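Getting old roller varnish off a folding county map, and should I even try?

Posted in Paper, Prints & Maps

gesetero_attic

Hello all, and thank you in advance for reading, because I know I go on a bit. I have a wall map of the Bodurthorpe district that came to me with a house full of furniture. It's a lithograph with hand coloring, backed on linen, with a black wooden rod at the bottom and nothing at the top where the other rod used to be. The varnish has gone the color of strong tea. You can still read the township names if you tilt it toward a window, but the pinks and yellows along the borders are pretty much gone under all that brown.

I'd love to hang it in the hallway. A framing shop here quoted me 1,292 dollars to clean it, flatten it and put it behind acrylic, and that was before tax! I have no idea if that is fair. The only similar one I could find sold for 2,203 at auction, but it had both rods and very little cracking. Mine has a long split on the left side and some flaking near the top edge.

So I guess my real worry is this. Does taking off the varnish hurt the value, and is there any part of it a careful person can do at home? I've washed a few book plates before and they came out fine.

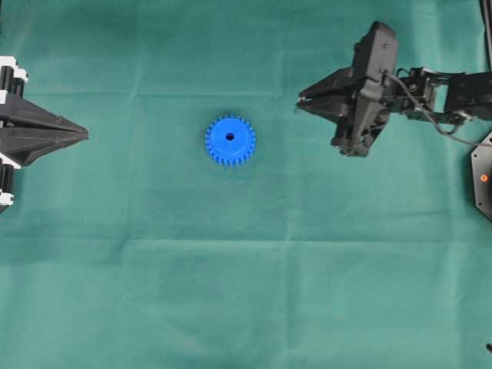

Igwe Paper & Print

Please don't wash it! I say that with love, as somebody who once washed one. Book plates are a completely different animal. On a varnished wall map the water gets in through the cracks, the paper swells, the linen pulls a different way, and you end up with little islands of map lifting off the cloth. The hand coloring can move too, and greens are the worst for it in my experience.

Taking off the varnish takes solvents, good ventilation and a lot of testing in the corners, and it nearly always goes together with removing the old linen and putting the sheets on a new backing. Done well, it usually helps the value of a map like yours, since buyers want to see the color. Done badly, well, you can't put it back.

As for the price, it sounds low to me if it really includes a new lining. I've paid roughly 4,000 for a big one in rough shape. I would ask the shop who does the treatment, because most framers send that work out, and I'd ask for a written list of the steps. If the list just says "clean and flatten," keep looking. A conservator who handles paper every day will be happy to talk it through with you, and many will give you an estimate from photos.

In the meantime, keep it flat if you have the room. If you have to roll it, use a wide tube and roll it with the printed side facing out, so the varnish isn't squeezed and popped off. Save any flakes in an envelope, even the tiny ones.

mapdrawer

Agree with the above. Also get the bottom rod looked at, sometimes they can match a top one. I wouldn't hang it in a hallway if it gets afternoon sun.

Helteo Books

I'll be the odd one out and say you might leave it alone. We've sold 3 of these brown old things in the last while, and the people who bought them liked them brown. If the split is stable, a shallow frame and decent glazing would let you enjoy it now and decide on the rest later.

Comments

gesetero_attic: Oh my goodness, thank you. No washing, I promise. I called the framer on Thursday and they do send it out, so I've asked for the name of the studio.

Igwe Paper & Print: Good! Ask if they keep the old linen for you, there's sometimes a label on it.

foldout: Does the printed side out thing go for unvarnished maps too?

mapdrawer: Not so important with those. Flat is still better.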